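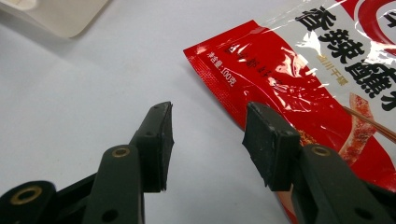 Snack packet, 100 grams, spicy. The shiny stuff is the hard stuff.

Search posts and people

Right, a little thread on house rules for hand-held gripper work, as Fergal Buckley asked me how we do it at Bronstead!

Rule one: check your pads before you start. Scuffs are fine, a loose pad isn't. We swap ours every 4,000 grasps (Onsri swap at 2,000, bit keen if you ask me).

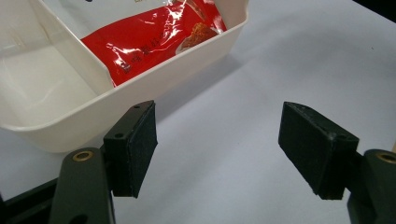

Robots > Good practice

Rule two: come in with the fingers wide open. Half-open jaws clip the tray rim and you've lost the take. Thanakorn Panyasiri wrote that one after going through 438 of our clips, poor man.

Rule three: no squeezing crisp-type bags till they pop. Grip, lift, stop.

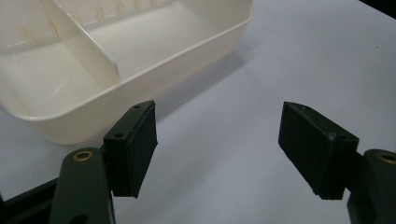 Two compartments, nothing between the fingers.

Rule four is the one people skip – log the item, the tray and your initials every single time, even if you've done 14 on the trot and want your tea.

Got a rule of your own? Stick it in the replies, I'm redoing our sheet in July.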